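Ticket 1315 - scale station, tare rule
Opened by: Adwoa Ayaaba
Assigned: Ekow Boateng
Status: open

Weights logged at Kullbridge bench dont match the sheet. Sheet says 253, log says 200. Rule 4 in the Steleo handling rules: no finger contact with the scale body during a read. Also no pressing TARE with a worn tip.

Checked wrist cam, finger is right up by the buttons.
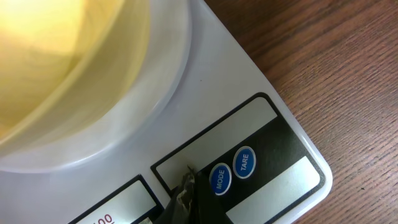 Wrist cam, finger by MODE. Tip scuffed.

Ekow, 2:40 pm: tip padding is frayed, rule says swap before next shift. Not swapped. Can't tell from the cam if its touching. Treat as contact, void the read.

Adwoa: ok voided. What about placing? Rule 6, gripper holds by the thin edge only and backs out before the read. Looks ok on the grip, still over the scale tho so no reading from this one either.

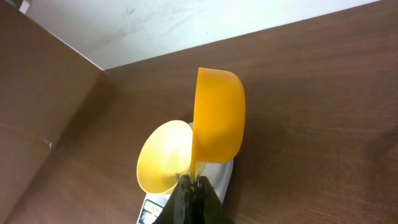
To do
- new tip pads, ask Sointu Heiskanen
- rerun with 200 test weight, gripper parked
- add "parked" check to teh start sheet
- Raíssa Araújo to sign off, then close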